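교회 소개

빛나는 언덕 교회 홈페이지에 오신 것을 환영합니다. 저희는 Larnemik 마을의 강가에 있는 작은 개신교 교회입니다. 이 글은 담임 목사인 제가 한국어로 직접 썼습니다. 한국어는 제 모국어가 아니기 때문에 어색한 표현이 있을 수 있습니다. 너그럽게 읽어 주시면 감사하겠습니다.

저희 교회의 시작

저희 교회는 2000년 8월에 시작되었습니다. 그때 Dindalau와 Bangash 두 지역에서 천막 집회가 열렸고, 그 집회에서 말씀을 들은 가정들이 집회가 끝난 다음에도 계속 모이고 싶어 했습니다. 처음에는 10명이 한 집의 부엌에 모여서 성경을 읽고 찬송을 불렀습니다. 악기가 없어서 첫 음을 잡는 일이 항상 어려웠다고 합니다.

그 다음 해에 Humach 길에 있는 옛 곡물 창고를 빌렸습니다. 바닥이 고르지 않았고 겨울에는 매우 추웠지만, 저녁 기도회는 한 번도 쉬지 않았습니다. 지금의 예배당은 같은 길의 위쪽에 있습니다. 창고에서 쓰던 긴 의자 중에 네 개를 아직 예배당 뒤쪽에서 사용합니다.

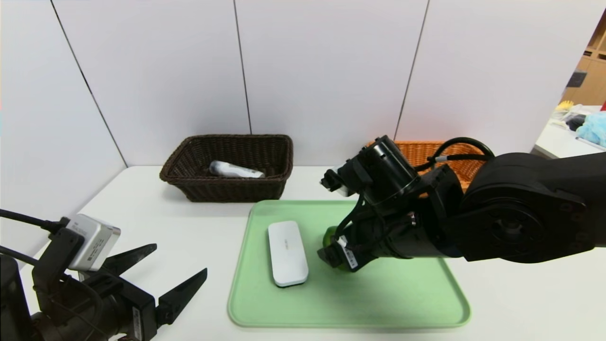
현재 등록 교인은 113명입니다. 강 건너편에서 오시는 분도 많고, 한국어를 사용하는 가정도 여럿 있습니다. 그래서 주일 오후 예배는 한국어로 드리고, 오전 예배의 설교문도 한국어로 번역하여 나누어 드립니다. 번역은 주로 Bianca Manole 전도사가 맡고 있습니다.

저희가 믿는 것

저희는 성경이 하나님의 말씀인 것을 믿습니다. 사람은 자기의 노력으로 구원을 받을 수 없고, 예수 그리스도를 믿는 믿음으로 은혜 가운데 구원을 받는다고 고백합니다. 사도신경을 매주 함께 고백하며, 성찬은 매달 첫째 주일에 나눕니다.

부흥 집회의 전통에서 시작된 교회이기 때문에 찬양 소리가 큰 편입니다. 기도할 때 소리를 내시는 분도 있고, 조용히 앉아 계시는 분도 있습니다. 두 가지 모두 저희 예배의 모습입니다. 설교는 보통 성경 한 권을 처음부터 끝까지 차례대로 다룹니다. 요즘은 누가복음을 읽고 있습니다.

섬기는 사람들

담임 목사 Areeba Farooqui: 설교와 심방을 맡고 있습니다. 신학교를 졸업한 뒤에 병원에서 원목으로 일했고, 그 후에 이 교회에 왔습니다.

전도사 Bianca Manole: 어린이 성경 학교와 한국어 예배를 담당합니다. 찬양대의 지휘도 함께 하고 있습니다.

교회 도서실

예배당 옆 건물의 2층에 작은 도서실이 있습니다. 찬송가와 주석, 선교사들의 편지 모음 등 1336권의 책이 있습니다. 한국어 책은 창문 쪽 책장에 있습니다. 교인이 아니어도 한 달 동안 빌릴 수 있고, 기간을 연장하고 싶으시면 미리 말씀해 주십시오. 옛 집회의 설교를 손으로 받아 쓴 공책은 도서실 안에서만 읽을 수 있습니다. 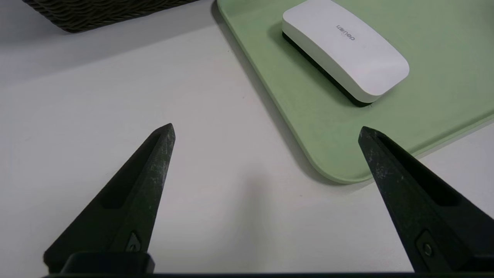 교인이 아닌데 예배에 참석해도 됩니까?
누구든지 참석하실 수 있습니다. 미리 연락하실 필요는 없고, 헌금의 의무도 없습니다. 성찬은 세례를 받으신 분이 참여하시며, 아직 세례를 받지 않으신 분은 자리에서 함께 기도하시면 됩니다.

세례를 받고 싶으면 어떻게 해야 합니까?
먼저 담임 목사와 한 번 만나서 이야기를 나눕니다. 그 다음에 여섯 번의 세례 공부에 참석하시게 됩니다. 공부는 한국어로도 할 수 있습니다.

심방이나 기도를 부탁하고 싶으신 분은 예배 후에 저나 Manole 전도사에게 말씀해 주십시오. 직접 말씀하시기 어려운 내용은 종이에 적어서 입구의 기도함에 넣으셔도 됩니다. 이름을 쓰지 않으셔도 괜찮습니다.

마지막 수정: 2020년 5월 6일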